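23 January 2021. Soil moisture probes, drift check

Sestik board rev 4, five probes in the sand column. Reference is oven-dry weight. Logged every 20 minutes, 3,148 readings since the August batch was potted.

Probe 2 reads high again after rewetting. The offset follows supply voltage, so I suspect the regulator and have stopped blaming the epoxy. Swapped in the spare. Baseline dropped at once, then crept back some 4 counts overnight. Not conclusive.

Probes 1 and 3 within tolerance. Probe 5 has a nicked cable jacket, taped for now.

To do: repeat at constant voltage, repack the column, ask Grurora for the regulator datasheet.
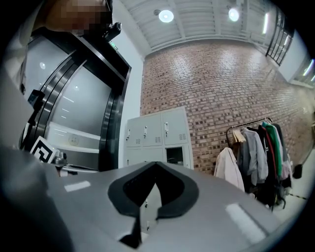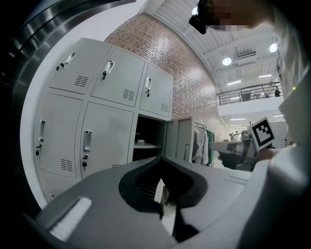

Nazareno Benedetti thinks the creep is the sand settling around the new probe and wants the column left alone for a full cycle before any repacking.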